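06/06/2025
Dinesh Shetty

Spent most of the morning getting the corner bench back into a state I'd be happy to share with other people, and I'm pleased with how it came out. Everything that had drifted onto it over the past few weeks went back to the Mistamis shelf, including the six odd caps I'd been saving for no good reason. Wiped the top down, then did the tiles behind it as well while I had the cloth in my hand (the grout still needs a proper go with a brush, but that can wait for a quieter day in June).

Made up a fresh lot of the blue for the Gokden runs and spun it at 4,000 for 15 minutes. I'd like us to keep to the clear rack for this one, please! The old Nishimura rack is fine for empties, but you have to lift each tube out to see the level, and I always end up dripping on my sleeve.

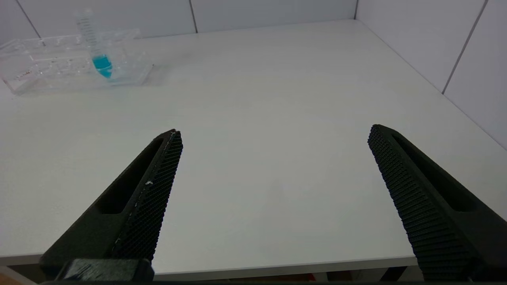 Page 411

One conical in the clear rack, back left on the white bench, with the turquoise in it. Please leave it standing where it is until I've checked it against the Tilteck notes, and if you need the space, there's plenty of table in front of it. Remaining to do: order more labels, and find the good marker.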